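Gerkitz Hard Wax Oil, the small tin: my two cents after five months

Posted 11/21/20

So I finally used up the last of my tin of Gerkitz and figured I'd write this before I forget everything. I bought it in June at the Romthorpe hardware place, mostly because they were out of the Hollenstein I normally get and the guy at the counter swore by it (he swears by everything, but fine).

First thing, the lid. Bring a screwdriver and some patience. There's a little lip that bends the moment you pry at it, and after the second time mine never sealed right again, so I ended up with a skin on top that I had to peel off like old pudding. I've kept plastic wrap pressed on the oil since then and that works okay.

The stuff inside though? Love it! It goes on thin, way thinner than you'd think, and if you put on more than a whisper of it you'll be wiping for an hour. I use an old T-shirt. The can says to use a white pad, and I did buy one, and it left little hairs everywhere. Back to the T-shirt.

Color is where I was nervous. I like pale wood to stay pale, and every oil I've tried before this turned it the shade of a pancake. Gerkitz has a "natural" version with a bit of white pigment in it, and you have to stir it forever or all the white sits at the bottom and your last coat comes out chalky. Ask me about my nightstand. Stir, stir, and then stir again halfway through the job.
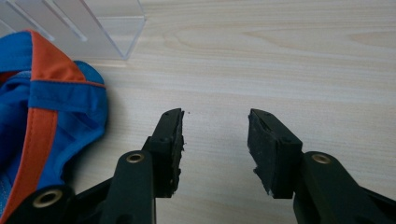 Kilian Zwahlen wrote in after my first post on this to say that he'd had the same chalky trouble, and that straining it through a paint filter cured it for him, but that two coats were never enough near a kitchen sink. He does three and leaves a full day between them. I've only ever done two, and the one ring I've gotten was from a flowerpot that I left sitting for a whole weekend, so I can't really argue with him.

Sanding: I stopped at 400 once to see what would happen and the oil just sort of sat on top and sulked. Coarser is better with this one. Save the fancy paper for something else.

Smell is strong the first night and then gone by day two or so. My sister has a nose like a bloodhound and she only complained once.

Would I buy it again? Yes, but I'd get the bigger can with the screw top, if Romthorpe ever stocks it. The Gestent is cheaper and easier to find and I've got nothing bad to say about it on dark wood, but on anything light it goes yellow on me every time. Four stars out of 5, and the missing one is all lid.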